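Best way to keep a dark corrugated box square when the flaps won't stay folded?

Posted by Eldana Habte, 8th July

Hi all, hoping someone here is handier with cardboard than I am. I've got a batch of black corrugated boxes to make up (200 of them, flat-packed, for a little gift set we're sending out in September) and I'm finding the folding bit far more annoying than I expected. The sides crease in where I don't want them to, and the flaps keep springing back up before I've got the next one down.
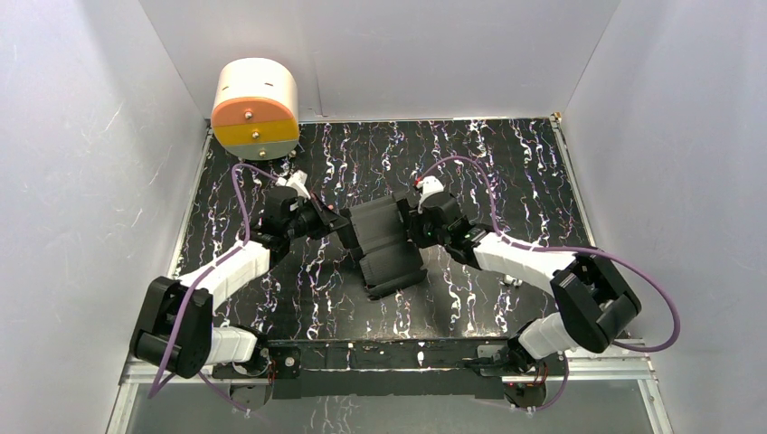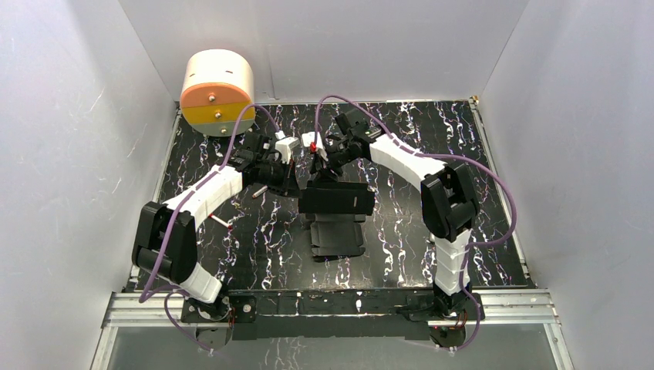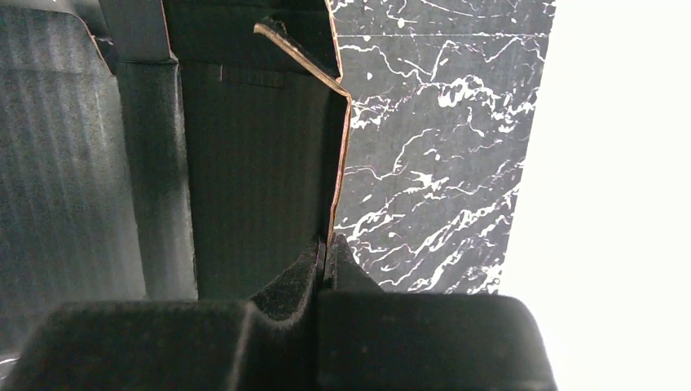
What I'm after is a way of getting from flat to square without the walls buckling. If I push the two long sides together the whole thing concertinas, and if I start with the flaps then the corners won't line up at the end. I've been doing them on the kitchen table in the evenings and on a good night I get through 21 before I lose the will to live. I also get little pale lines on the folds where the tan middle of the board starts to show through, and on a black box you really do notice it.

So, two things I suppose. Is there an order of folding that works better? And can I do anything about the pale edges, or do I just live with it? I'd rather not use tape on the outside if I can help it, as it looks a bit sad on a present. The boxes came from Bradex, if that makes any difference, and there were no instructions in the parcel at all.

Thanks in advance!

Ingvar Ravn

I did a run of 500 of something very like these for my sister's candle stall a couple of years back, so I feel your pain! The thing that made the biggest difference for me was pre-creasing. Don't try to put the box up in one go. Take it while it's still flat, fold every single crease all the way over, press it down hard, then fold it back the other way and press again. I used the back of a dessert spoon, but a proper bone folder is nicer on the hands if you're doing a lot of them. Toleck do a cheap plastic one and mine is still going.

Once the creases have been worked both ways the board stops fighting you. Then I'd go:

Open the sleeve out so it's a tube, and squash it flat the opposite way to how it arrived. Give that a good press. Open it again.

Fold in the two short flaps at the bottom, then the long ones over them. Hold them down with your palm for a few seconds.

Turn it the right way up and put something square inside while you do the rest. I had a block of wood cut just under the inside size, but a couple of thick paperbacks will do it. The block stops the walls caving in when you press from both sides, and I think that's your main trouble from what you describe.

Check which way your ribs run as well. If the lines in the board go up and down, the walls are strong when you press from the top but they'll happily fold up if you squeeze them from the sides. So hold it by the corners, where there's a bend to stiffen it, and leave the flat middles alone.

For the pale edges – a black felt pen run lightly along the crease before you fold. Before, mind you, as it's a right fiddle afterwards. Test it on a spare first, because some pens dry a bit purple and it shows in daylight. An artist's brush pen was the best of the ones I tried. I only did the top edges and the front corners in the end, and not one customer said anything about the rest.

If you've got any that are already crumpled, lay them flat under some heavy books overnight. They won't come back perfect but they'll be good enough for the bottom of the pile.

Seul-gi Sun

Just use double sided tape on the inside flaps, takes two seconds and you can't see it. Life is too short.

Vibeke Brøndum

Agree with nearly all of what Ingvar says, but I'd add one thing about the room you're working in. Board that has been sitting somewhere cold and damp goes soft and the creases wander all over the place, and board that's been next to a radiator gets brittle and cracks along the fold, and then you get even more of the tan showing. I bring mine into the spare room the day before and stand them on edge with a bit of air between the bundles.

I'd also work in stages. Crease a whole stack first with the radio on, then do all the bottoms, then leave the tops open until you're filling them. I used to make each one from start to finish and I was so much slower. My boxes are smaller than yours by the sound of it, so your speed may vary.

Oh, and Seul-gi's tape idea is fine for the bottom flaps, but I wouldn't do it on the lid – people like to keep a nice box and it tears the surface when they open it.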